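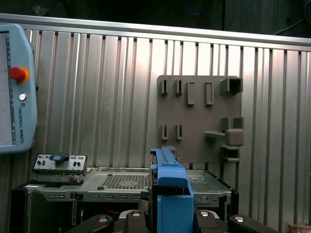

Saturday, morning session. Work continued on the spine labels for the Drorkier map collection, and the layout question is now the main item left open. The storage boxes stand upright on narrow shelves, and the title must either run down the spine or be broken into short horizontal lines. Vertical lettering lets a long name fit on a slim surface at a decent size, as with the dark "UNIVERSAL ROBOTS" running along the pale blue housing, but the reader has to tilt the head, and a full shelf of such titles is tiring to search. The shelf code will therefore be set horizontally at the foot of each spine in all cases. The title may run vertically above it. County names will not be abbreviated.

Two label stocks were compared. The Prilline sheet is smooth and takes fine type well. The Đàm sheet has a slight tooth and a warmer color, and it holds pencil, which matters to the reading room because provisional codes are written by hand before they are confirmed. On the first day the Prilline sheet looked clearly better. After handling, its corners had begun to lift on the cloth-covered boxes, while the Đàm sheet stayed flat on cloth and on board alike. Neither stock was tested on the older varnished boxes. Those should be handled separately, and the varnish should be identified first. 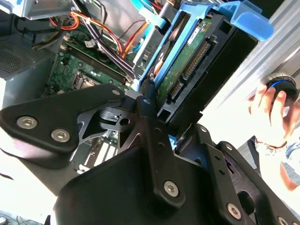
Adhesive: wheat starch paste was applied to the back of the Đàm labels with a flat brush, left to stand briefly, and pressed under blotter and a light board. The first batch was too wet and the paper cockled. The second batch, from a stiffer paste, dried flat except where the brush had left a ridge along one edge. Brush from the center outward and lift at the edge. Do not go back over an area that has started to dull.

Of 28 labels pasted in the second batch, 19 were acceptable as they stood. The remainder showed paste at the margin or had been set crooked. Crooked labels were lifted while damp and reset, and most of these are now usable, although one tore through the shelf code and has been discarded. A card guide with a window cut to label size should be made before the next session. Setting the lower edge by eye is not reliable, and small errors become obvious once the boxes are side by side.

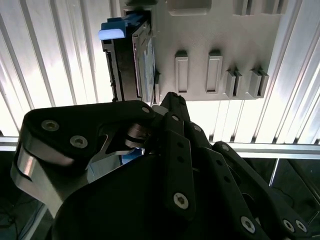
Ink: the Brurkik black was used throughout. It did not feather on either stock. A damp swab drawn across a fresh line picked up a faint gray, but the same test on a line left overnight picked up nothing visible. Labels should be lettered one day and pasted the next. The brown ink kept in the same cabinet is not to be used for shelf codes, as it is too weak to read from the aisle in the evening light.

Valeriano Pacheco has asked whether the old labels may be removed before the new ones go on. They should stay in place wherever the new label can be fitted clear of them. Several carry earlier numbering that is still cited in the paper index, and the index will not be revised before February. Where an old label is already loose, place it in an envelope inside the box and write the new shelf code on the envelope in pencil.

Remaining stock stands at more than 100 cut labels, all Đàm, stored flat in the second drawer.

To do next:

- cut the card guide
- letter the codes for the coastal sheets
- mix stiff paste on the day of use
- ask the reading room whether folio numbers belong on the spine or inside the lid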